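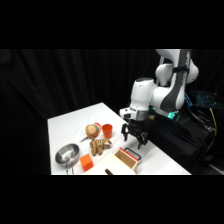 Photo: Yareli Camacho / Plollmont

Crafts > Soft Toys > Care and Cleaning > Surface Washing Plush

March 25, 2024

Surface washing a round plush toy

By Ga-eun Heo

14 comments | 20 shares

This method covers small and medium plush toys with a fuzzy pile in a light color, such as the tan one in the photo. It applies to toys with polyester fill. Toys with a sound box, a battery pack or bean filling should be spot cleaned only, and steps 4 and 5 do not apply to them.

What you need

A table covered with a plain white cloth. White shows loose dye and shed fiber early. A few wrinkles in the cloth do no harm, but the cloth should be clean and free of fabric softener.
A bowl of lukewarm water, two microfiber cloths and a soft brush with nylon bristles.
Mild liquid detergent without bleach or brightener. The tests for this page used Eltosik wool wash at 2 teaspoons per quart.
A dry towel large enough to wrap the toy.

Steps

1. Check the seams. Turn the toy slowly and press on each side of every seam. Close any gap with a ladder stitch before water goes near it. Look closely at tails, ears and other thin strips, where the stitching is usually shortest and takes the most pulling.

2. Test for dye. Wet a corner of the white cloth with the detergent mix and hold it against a hidden spot for one minute. If color transfers, stop and use a dry method (see Mollah powder cleaning, under Delicates). Test each color on the toy separately. Small trims in orange or teal often bleed when the body fabric does not.

3. Remove dust. Brush with the pile first, then against it. Use the nozzle of a vacuum on low, covered with a piece of stocking, for dust packed at the base of the pile.

4. Wash the surface. Whip the mix until it foams and pick up only the foam with the brush. Work in circles no wider than a coin. Finish one section before starting the next. The backing fabric should be damp at most, and the fill should stay dry. If the toy feels heavier on one side, too much water has gone in.

5. Rinse. Wring out a microfiber cloth in clean water and wipe in the direction of the pile. Repeat until the cloth leaves no suds. Detergent left in the pile dries stiff and collects dirt faster than the original fabric did.

6. Dry. Wrap the toy in the towel and press with flat hands for two minutes. Do not twist. Set it on a rack with air on all sides and give it a quarter turn every few hours. Round toys flatten on the bottom if left in one position. Drying takes around 20 hours at room temperature. A hair dryer on the cool setting is acceptable. Heat mats the pile permanently.

7. Raise the pile. When fully dry, brush lightly against the pile and then with it.

Notes

Matted patches that remain after step 7 can be loosened with a pet slicker brush, held almost flat to the surface.

Thin strips such as tails dry in a curl if they hang free. Pin them straight to the towel at the tip, using a rustproof pin.

The Plotadham storage bags mentioned in the December update are still suitable, provided the toy has been dry for a full day before it goes in.

14 comments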